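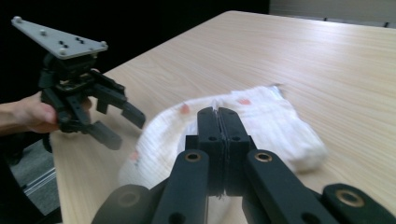 Swapping a kitchen table for a drop-leaf – will it cope with daily meals?

Asked in Furniture and Small Rooms
Posted 2020-08-26

Hello all! We have a long narrow kitchen, and for years we've squeezed round a fixed table that blocks the back door every time somebody pulls out a chair. My aunt is moving to a smaller place and has offered me her old drop-leaf table. I love it. It has two leaves, one drawer at the end, and a swing-out leg on each side (a proper gate, I think, because the leg is joined to the frame at the top and bottom). With both leaves up it's 130 cm long, and with them down it's a skinny little thing that would sit under the window and leave the door free at last!

My worries are these. One leaf droops a bit when it's up, so a pea would roll off it. The hinges squeak. And the top has been polished with goodness knows what since before I was born, and it goes sticky in warm weather. My aunt says it was bought at a shop called Szczepańska, long closed now, and she thinks it's beech but she also thinks the piano is beech, so I wouldn't lean on that.

We'd be eating at it every day, two adults and a growing boy who puts his elbows on everything. Is a drop-leaf up to that? Can the droop be cured by someone who owns a screwdriver and not much else? And what would you put on the top afterwards? I've got a tin of Lalik hard wax left over from a shelf and would happily use that if it's suitable.

Thank you! I'm far too excited about this table.

Flollatwood

3 answers

Answer from Gopinath Iyengar
Marked as helpful by the person who asked

Oh, take it, take it! Gateleg tables were made for eating at every day and plenty of them have been doing it for longer than any of us. A gate gives the leaf a leg that reaches right down to the floor, so elbows are no trouble at all. The ones to be wary of have only a little wooden bracket that swings out under the leaf. Fine for a lamp and a cup of tea, less so for a boy leaning over his homework.

Now the droop. Get the table on its feet on a floor you know is level, put the leaf up and swing the gate fully out. Look at where the top of the gate meets the underside of the leaf. You'll probably find one of these:

There's a gap, and the leaf comes down to meet the leg. The gate has worn or sagged, or a little wooden stop has dropped off the underside. Look for a pale patch or an old glue mark where a stop used to be. A thin slip of hardwood glued there will lift the leaf back up. Try it first with folded card held on with tape and add layers until the leaf is level, then measure the card and cut your wood to match. Taper the edge the gate meets first, so it slides on and doesn't knock the slip off.

There's no gap but the leaf still slopes. Then look at the hinges. The screws work loose over time and the holes go oval. Take one screw out at a time, pack the hole with matchsticks (heads off!) and a dab of wood glue, let it dry overnight, trim it flush and put the same screw back. Please don't be tempted by a longer screw. The top isn't very thick and I have personally driven one straight through into daylight, on a table that belonged to my mother-in-law.

While you're under there, try wobbling the gate itself. If it rattles on its pivot, the peg may be worn, and that's the one job I'd hand over to a repairer unless you enjoy that sort of thing.

Squeaky hinges want a rub of candle wax or a tiny drop of oil on the knuckle. Wipe off every bit you can see, as oil creeps into wood and leaves a dark ring.

For the sticky top, I'd guess at years of spray polish sitting on top of the old finish. Start gently. A cloth wrung out in warm water with a little washing-up liquid, a small patch at a time, drying as you go. If that only moves it about, try white spirit on a soft rag, windows open, somewhere hidden first. The underside of a leaf is ideal. Lay the used rags out flat outdoors to dry before you bin them. You may find a lovely colour under there – I did one last April and it went from brown soup to honey in an afternoon.

As for the hard wax, it depends what's left once it's clean. Those finishes mostly want bare wood to soak into. If the old varnish is still sound, they sit on top and stay tacky, and you'd be back where you began. Read the tin, and if you're in doubt, leave it clean for a week or two and see whether you mind it as it is.

Do let us know how you get on!

Answer from Zindine

We have one and love it, had it 7 years. Get some felt pads for the feet of the gates or they will scratch your floor. Also mind your fingers when you drop the leaf, and tell your son the same! Ours sits in a hallway, opens up at Christmas, so I can't say much for every day but it has never let us down.

Wouldn't bother stripping it personally. Tablecloth.

Answer from a guest

Measure your chairs before you say yes. With a gateleg there are legs in places you don't expect, and people at the sides can end up with one between their knees. Put the leaves up at your aunt's, bring a chair to each side and sit in it properly, as if you had a plate in front of you. We found the ends much comfier than the sides, but then our ends have no drawer, and a drawer can catch the thighs of anyone tall.

And check how far the leaf hangs when it's down. My sister had to shift a skirting heater for hers. You want it well clear of anything hot anyway, or the leaf will warp, and a warped leaf is a different sort of droop from the one Gopinath describes. Easy enough to tell: lay a long ruler or the edge of a spirit level across it. If light shows in the middle, it's the wood and no amount of packing will flatten it. A small bow is perfectly easy to live with, though.

Comments on the first answer

Flollatwood: This is brilliant, thank you so much! I went round with a torch and there IS a pale patch, right where the gate stops, with a crust of old glue on it. The other leaf still has its bit of wood. I'd never have looked.

Gopinath Iyengar: Wonderful! Then you've got your pattern sitting there for you. Copy the good one, and scrape the old glue off before you stick the new piece on. Fresh glue won't hold on top of it.

Flollatwood: Would an offcut of pine do? I have 30 cm of it under the stairs.

Gopinath Iyengar: It would do for a while, but the gate rubs along it every time and pine is soft. Beech or oak if you can get hold of a scrap. Ask at any joinery place, they burn bits that size.

Flollatwood: Will do. I did the chair test too and my knees are fine on both sides. The drawer end has gone to my son, who is delighted, and has already asked what he's allowed to keep in it.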